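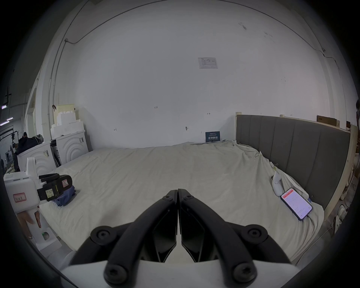 Is the ribbed pad set for the Jirnetti hand gripper worth $210?

Yevdokiia Nechyporuk
1/26/19

We have two of the hand-held grippers, $964 for the pair, and we're trying them on soft things on a bed before spending more. Stekora says the extra pads "double grip on fabric." Double what? Their page gives no test. What I have so far:

1. Caps. A crumpled cap is easy. The fingertips pinch it and the cloth wraps over them, and any pad would probably manage that. I don't count this one for anybody. 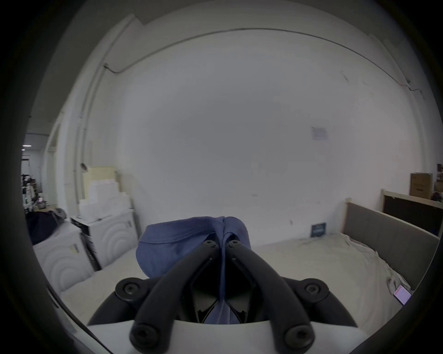 2. Pillows. You can see the ribbed rubber on the right finger, facing in. The blue pillow is at the near edge of the bed. I start with the jaws open, go for a corner, and half the time I get the cover and none of the filling. I blame my aim more than the rubber.

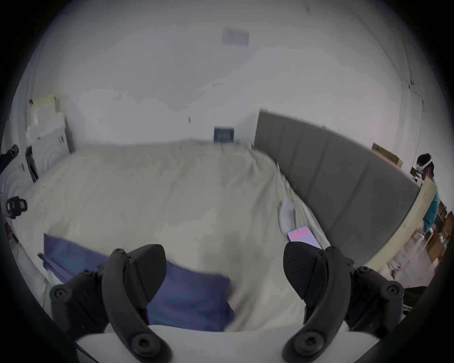

3. Hanging cloth. One gripper clamps the top of the blue cloth and lets the rest hang in folds, and the other waits closed. This is the only test I'd pay for, and I don't trust my own results yet.

Has anyone compared pads properly, same cloth and same person? 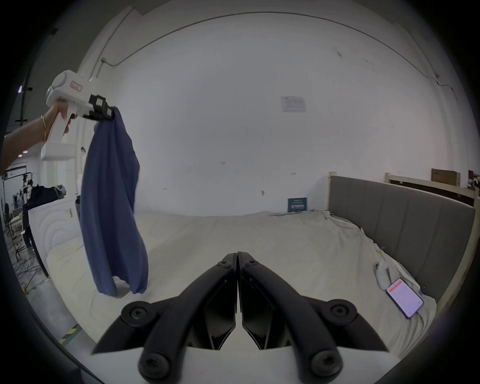
Koval

Sort of. We logged 1763 grabs with the stock pads and the ribbed ones. Thin cotton slipped less with the ribs, towels came out the same. But we changed operators partway through, so don't lean on it. I would not call it double.

If you run your own, swap pads every 26 grabs so your hands don't get better with only one of them. And check the finger screws first. Ours had worked loose and we blamed the rubber for a week.

Gundus

just buy them, they're fine

Yevdokiia Nechyporuk

Fine compared to what? Koval, thanks. I'll try the swapping with the cloth only and skip the cap.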